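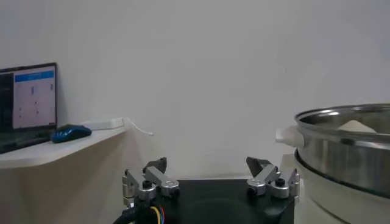 Fig. 2. Gripper with fingers open, laptop shelf at left, steel pot at right.

2.1 Planning what to buy

1. Measure the work area and any shelf before ordering the arm.
2. List the sockets needed for the arm, gripper and laptop. Order a power strip if the wall has too few.
3. Allow 1000 pounds for the gripper and cables.
4. Add two spare sets of fingertip pads to the order.

Note: Faver grippers carry a 12 month warranty.

Caution: Do not order until the mounting plate size is confirmed with Hatem Amrani at Brernamden.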